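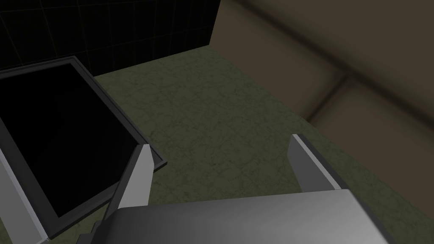 The Trurkik countertop cover is sold by Droltside as a protective surface for kitchens, workrooms, and staff break areas. It is a single flexible sheet, supplied on a roll and cut to size by the buyer, and it is intended to lie over an existing counter without glue. Our facilities office was asked to assess it for use in shared kitchens across three buildings. The finish matters more than the catalog suggests. A mottled olive green of the kind seen beside the dark rectangular tray hides crumbs and small marks well, and staff who wipe a counter by eye alone may leave more behind on it than they would on a plain, pale surface. Purchasers should weigh this before choosing a color.

Delivery and fitting

The roll arrived in a stiff cardboard tube with two end caps, one of which had split. The sheet was undamaged. The supplier advises leaving it flat overnight before cutting. We found that one night was insufficient for the inner end of the roll, which continued to lift at the corners until the third day. Cutting was simple with a sharp utility knife and a steel rule. Curved cuts around the sink were less satisfactory, and our second attempt used a paper pattern, a step the printed instructions do not mention.

Performance in use

The cover was in daily use for 19 weeks, beginning in March. Coffee, tea, and tomato sauce came off with a damp cloth. Turmeric left a faint yellow ring that has not faded. The sheet did not slide under normal use, although a heavy mixer dragged across it produced a ripple that had to be smoothed by hand. Droltside states that the surface should not be used under hot pans, and we did not test it beyond that advice. Light knife marks are visible when one stands at the window end of the counter — they cannot be felt with a fingertip.

Water did collect along the back edge, where the sheet meets the wall. Kitchens with an older or uneven backsplash will need to lift the cover for cleaning at least once a week. This is a routine task for one person on a short counter and an awkward one on a long counter.

Comparison

The Ragnarsson cover, which we have used elsewhere for some years, is thicker and lies flat within an hour of unrolling. It is also harder to cut and is offered only in gray and white. The Zollovow cover is cheaper than either, but the sample we received had a strong odor and was not put into service.

We use cookies to improve your experience on this site. By continuing to browse, you accept our cookie policy.

Recommendation

The Trurkik cover is suitable for light and moderate use on straight counters. It is not recommended for serving areas or for counters with built-in burners. Offices placing an order should request color samples first and should allow extra length for trimming.

Reviewed by Jelle De Graaf, Facilities Office, January 2025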